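Workshop notebook, January 2020

Back in the bindery after the break and the glue pot has a skin on it like old custard. My fault, I left the lid off (again). Binned it and mixed a fresh batch of wheat paste, a bit thinner than the last lot, which dragged badly on the Woswood paper.
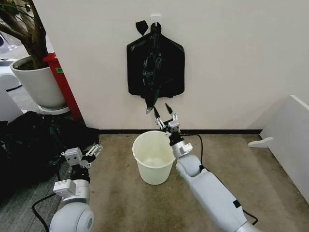 Black bag on the wall hook, bucket below.

Main job is still the Cáceres ledger, all 804 pages of it. Yhon Betancur had a look at the spine with me and thinks the old sewing will hold for most of its length. I'm less sure! The first 2 sections are hanging by a thread, so I've lifted those and will resew them on new tapes.
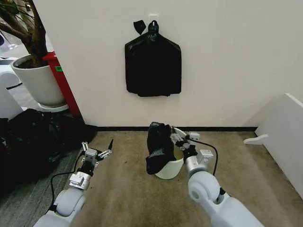

Bag on its hook, small white bin by the skirting.

Tried three offcuts of the Gendon cloth for the cover. The green is lovely but it shows every thumbprint, and the brown frays if you so much as look at it. Going with the grey, I think, unless Yhon talks me round. He has strong feelings about green.
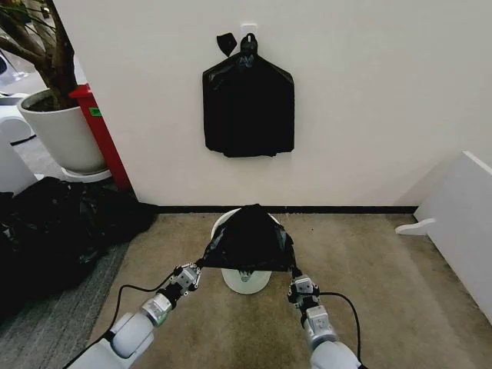

Black bag over the rim of the bin.

Boards cut and under weights by teatime. I went up a thickness on the back board and now it looks clumsy, so that one may get cut again tomorrow. Endpapers are waiting on the Prurkorholm parcel, order 2048, last heard of in a depot somewhere. 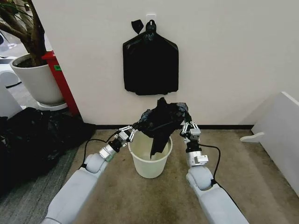 Still to do

Resew the lifted sections, linen thread, 8 stitches to the inch is far too tight so ease off.
Ask Yhon where the bone folder went.
Chase the parcel.
Put the lid on the paste!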